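Muli 交換用グリッパーフィンガー(2本組)
品番 659/販売元:Trikent

店長のひとりごと:
これ、うちの作業場でも使ってます!旧型の指は2月に一度やらかしまして…。つかんだ物を運ぶ途中で片側だけ保持力が抜けて、ポトッと落としたんです。しかも制御側は「把持中」のまま。けが人が出なくて本当によかった(冷や汗でした)。

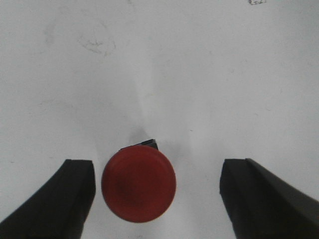 原因は指の根元のねじのゆるみでした。Dennis Nyamweyaさんに分解してもらったら、締付の印が見事にずれていて。対策版では座面を広げて、ゆるみ止めも付属にしました。旧型をお持ちの方、まず電源を切って、エアも抜いてから根元を触ってみてください。少しでもガタがあれば使用中止でお願いします! 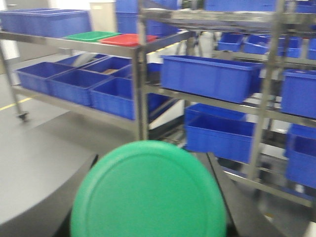
落下でいちばん怖いのは、実は通路側なんですよね。床に転がった物を、つい動作中に拾いたくなるんです。緑の丸いフタみたいに幅のある物は、指の開きに余裕を見てください。棚に青いコンテナが並ぶような場所なら、腕の届く範囲に人が入れないよう柵もぜひ。Joyce Massaweさんには「拾う前に止める!」と何度も叱られました。

質量:46g(1本)
全長:51mm
対応機種:Vostix、Wultisow
付属品:取付ねじ、ゆるみ止め、点検手順書

旧型からの交換はお問い合わせフォームへどうぞ。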